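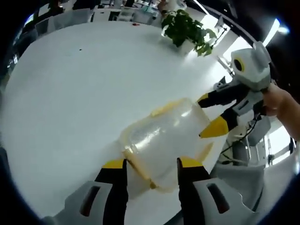

Page last changed: August

Hello, and thanks for looking us up! I'm Nidia Escobar and I run Kustgate, a small firm in Pundcombe that sorts out other people's offices. Desks, cupboards, the shared kitchen, that drawer with all the dead pens in it – we go through the lot with you and find it a home.

I started out on my own, doing evenings for a solicitor's on Leone Street who had lost a whole year of post behind a filing cabinet. These days there are 9 of us and we look after 26 offices, most of them in Pundcombe and a few out towards Brallow (we do charge a bit for petrol if you're past the roundabout, sorry).

Our own place is one big room with rows of desks, grey office chairs and a large white round table that we all end up at. I'm very fond of that table. Anything without a home gets put on it, and it has to be clear again by half past five, which mostly happens. There's a leafy green plant in a white pot near the edge of it too, and it gets watered by whoever is in first.

We get through a lot of containers. I like clear plastic ones best, as you can see what's inside without taking the lid off, and people do put things back if they can see where they go. Mind you, I've got nothing against a shoebox! If you already have tubs and jars at home or in the stationery cupboard, bring them out and we'll use those first. I once did an entire post room in old ice cream tubs and it's still going strong.

A first visit is £69 and takes a morning. You get a walk round with one of us, a cup of tea (yours, usually) and a short written plan. A full office with up to ten desks is £400, and that covers taking the unwanted bits to the tip or the charity shop. Bigger places we price up once we've had a look.

You can ring us from eight until four, or pop in. The bell sticks a bit so give it a good push, and if you're bringing boxes use the side door.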